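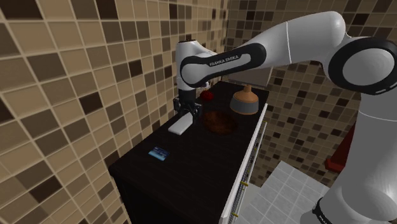

The Slow Work of Tile Grout

Most people who look at a tiled kitchen wall see the tile. The material between the tiles takes up a small share of the surface and receives nearly all of the moisture that enters the wall. When a tile job fails, the tile itself is seldom at fault. The joint has cracked, or powdered, or let water through to a backing that was never meant to be damp.

Grout is an old product with a short list of ingredients. The common type is Portland cement, pigment, and water, with fine sand added for wider joints. Premixed and epoxy versions have taken over part of the trade, but cement grout still fills most of the kitchens and bathrooms built in this country, and it behaves like any other cement product. It shrinks as it cures. It is porous. It gains strength for weeks if it is kept moist and stops gaining strength if it dries early.

Melquiades Trujillo has set tile in and near the town of Flanthorpe since he was an apprentice. He now spends about half of his working year on repairs to other installers' jobs.

"I get called for a crack," he says. "I measure the water they used, in a sense, by scratching it with a nail. If it comes out like chalk, that was a wet mix."

Water in the mix

The chemistry behind the nail test is simple. Cement needs a certain quantity of water to hydrate. Anything added beyond that makes the mix easier to spread and then has to leave. The space it occupied stays behind as a network of fine pores, and the finished joint is weaker, more absorbent, and lighter in color than the sample on the bag.

The same thing happens on the surface during cleanup. An installer who wipes the wall with a dripping sponge adds water to the top layer of a joint that was mixed correctly. The pigment floats, the cement paste thins, and the joint dries in patches. Homeowners usually describe the result as a stain and try to scrub it out, which wears away the soft layer and exposes a different shade below.

Trujillo wrings his sponge until it no longer drips when squeezed with one hand. He wipes diagonally to the joints, turns the sponge after each pass, and changes the bucket before the water goes opaque. He waits for the grout to firm up before he starts. On a cool morning the wait can be three times what it is in July.

Slaking is the step most often skipped. After the first mixing, the grout should stand for several minutes so that the dry particles and any polymer additives can take up water. It thickens noticeably. A second short mixing loosens it again without more water. An installer who doesn't wait will see the bucket stiffen halfway through the wall, assume the mix was too dry, and pour in another cup.

Joint width and the sand question

Sand in grout limits shrinkage. The grains don't change size, so a mix with a high proportion of sand pulls away from the tile edge less than neat cement would. The cost is that sand needs room. In a joint narrower than an eighth of an inch, the grains bridge at the opening and leave a void underneath. The joint looks full on the day it is made. Some months later the thin cap breaks through.

Unsanded grout flows into narrow joints and won't scratch polished stone or soft glazes. Used in a wide joint, it shrinks and cracks along the centerline or separates along one edge. The traditional dividing line is the eighth of an inch. Several newer blends use graded fine aggregate and are rated for both sides of the line.

Heriberto Bermúdez, an inspector who writes reports on failed installations, says width is rarely wrong on the drawing. It goes wrong on the wall. Handmade tile varies in size, and an installer holding a straight course line has to absorb the variation in the joints. A nominal eighth can end up as a sixteenth at one end of a run and three sixteenths at the other.

Bermúdez went through his own files last winter. Of 254 reports on interior walls and floors, 136 named the joint or the material in it as the first point of failure. The remainder were split among movement in the structure, poor coverage of the setting mortar, and causes he listed as undetermined. He cautions that his files are a record of complaints and can't be read as a survey of tile work in general.

The inside corner

A change of plane is where two tiled surfaces meet at an angle: wall to wall, wall to floor, backsplash to countertop. The two surfaces are attached to different parts of the building and move separately. Wood framing swells and shrinks with the season. A countertop deflects under load and returns. Cement grout has good compressive strength and very little ability to stretch, so a grouted corner will almost always open.

Industry practice calls for a flexible sealant at these locations, commonly silicone. The joint is left empty during grouting and cleaned out, and the sealant is applied over dry edges. It should bond to the two sides and not to the back. A joint stuck on three faces can't stretch properly and tears.

Isauro Zamudio, who ran crews for the contractor Janeck before moving to estimating, says corners are grouted anyway on a large share of residential jobs. Sealant costs more per foot, requires a separate visit after the grout has dried, and may not match. Color-matched silicone has been sold for decades, but it has to be ordered, and the texture differs from grout under side light.

A cracked corner can be repaired without disturbing the tile. The old grout is cut out with an oscillating tool or a hand saw to at least two thirds of the tile thickness. Dust is vacuumed from the joint, the edges are wiped with denatured alcohol, and the joint is left to dry overnight. Tape on both sides gives a clean line. The sealant is tooled once and the tape is pulled while it is still wet. Caulking over the top of the crack with the grout left in place gives a bead that peels within the year.

What sealers do

Penetrating sealers line the pores of cement grout and slow the absorption of oil and water. They don't make a joint waterproof, they don't bridge cracks, and they have no useful effect on epoxy. Their value in a kitchen is mainly that a spill of cooking oil stays on the surface long enough to be wiped up.

Anayeli Villaseñor manages maintenance for the Amance apartments, a complex with 815 kitchens of nearly identical layout. For several years her department resealed every backsplash at turnover. She stopped the practice behind the sinks and kept it behind the ranges. The sink walls were being cleaned with a mild detergent and showed no difference. The range walls did.

Her staff test by placing drops of water on the joint. If the joint darkens within a few minutes, it is cleaned, dried, and sealed. If the drops stand, it is left alone. Acidic cleaners, including vinegar, have been removed from the supply closets. Acid dissolves the calcium compounds in cement, and repeated use roughens the surface until it holds soil more readily than before.

Epoxy and its limits

Epoxy grout has almost no porosity, resists acids and oils, and holds its color. It is standard in commercial kitchens. It also has a short working time, costs several times as much as cement, and leaves a resin haze that becomes very hard to remove once it has cured.

Wenceslao Cisneros teaches an installation course at the Tapia training center. Students grout a practice wall in cement first and return to it in epoxy later in the term. The second wall is divided into small sections, and each student mixes only what can be placed and washed before the resin starts to set. Partial units are weighed on a scale. The ratio of resin to hardener is fixed, and an error in either direction leaves material that stays soft.

Cisneros doesn't recommend epoxy for every residential wall. A backsplash that sees light splashing and regular cleaning will perform well in properly mixed cement grout, and cement is easier to remove when a tile has to be replaced. He specifies epoxy for shower floors, for counters tiled on the work surface, and for owners who have already replaced stained grout once.

His course spends more than 900 minutes on mixing, joint packing, and cleanup. Layout gets less time, and some students object to that in the first week. The practice walls stay up until the next class arrives, and the new students are handed a nail.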